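Why do cords get so tangled?

I have a drawer at home that I'm a little scared of. It's full of cords! Phone cords, lamp cords, one from a radio I don't even own anymore. I put them in neatly (well, sort of neatly) and when I open it in November to find the holiday lights, I get one giant cord monster.

So what's going on in there? A knot needs a loose end and some wiggle room. When a cord gets bumped or shaken, it bends into loops, and sooner or later the end slips through one of them. Now you have a knot, and every new bump can pull it tighter. Long, bendy cords are the worst, and a stiff, short one hardly tangles at all.
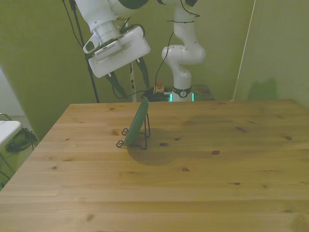

A bunch of black cables, with a red and yellow stop button resting among them.

Cords don't need a drawer to get messy. Look for the long loops hanging down, too. A hanging loop gives a cable some slack, so it doesn't get yanked when something moves. Slack is useful, but extra slack has to go somewhere, and often it ends up in a heap.

Want to try it? Take a piece of string 150 centimeters long, drop it in a shoebox, put the lid on and shake while you count to five. Peek inside. Any knots? Now do it again with a really short piece. My neighbor Arnulfo Chambi tried it with a shoelace and we had to pick at it with a fork!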